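Workshop > Notebook > Visits and open days

August 13, 2024 – Open day at Andley

Back from Andley and writing this up before I forget half of it. Parking is behind the Hägglund building, use the second gate. Sign in at the desk, get a sticker, go straight through to the demo hall. We got the late slot, which I'd take again because the crowd had thinned and the Andley people had time to talk.

Three demo cells running. The first was palletizing, fast and loud and much like what we saw in December. The second was the Vestus cell and I stayed there most of the visit. It's a kitting job: small mixed parts out of a tray, into a fixture, over and over. The counter on the screen said 1140 cycles when we walked up and they let it run the whole time we stood there. What I loved is how calm it looks! No big swings, no pause before each pick while it thinks, just a steady pace you could set a clock by.

They also let visitors teach a pick by hand. You lean on the arm, walk it over the part, press the button, back off, done. My first try was too high and it closed on air (much cheering behind me). Second try was fine. The Pliteo software stores each taught point with the wrist view next to it, so you can flip through them later and see which approach you meant. I want this for our own bench very badly.

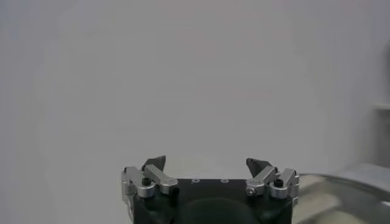

One of the other visitors wanted to know what happens when the fingertips wear, and whether you have to teach every point again after swapping them. The answer was no – you run a short touch-off against a pin and Pliteo shifts the points for you. They quoted 88 seconds for it. I asked to see it done and they were out of time, so that's on the list.

Other bits:
– gripper stroke can be set per point, didn't know that
– 17 taught points in the demo program, fewer than I'd have guessed
– part number for the wrist bracket is 3561, ask for a drawing
– third cell (screwdriving) was down for a feeder jam, skipped it

To do: email Andley about a loan unit, dig out our worst tray of mixed brackets and send them a box. If it can pick those I'm sold.

3 comments | 5 shares

Comments

Did they say if the touch-off pin has to stay in the cell? We have no room left on ours.

Went in the early slot and the screwdriver was running then. Pretty neat, shame you missed it.

Send them the zinc brackets, the ones that tangle.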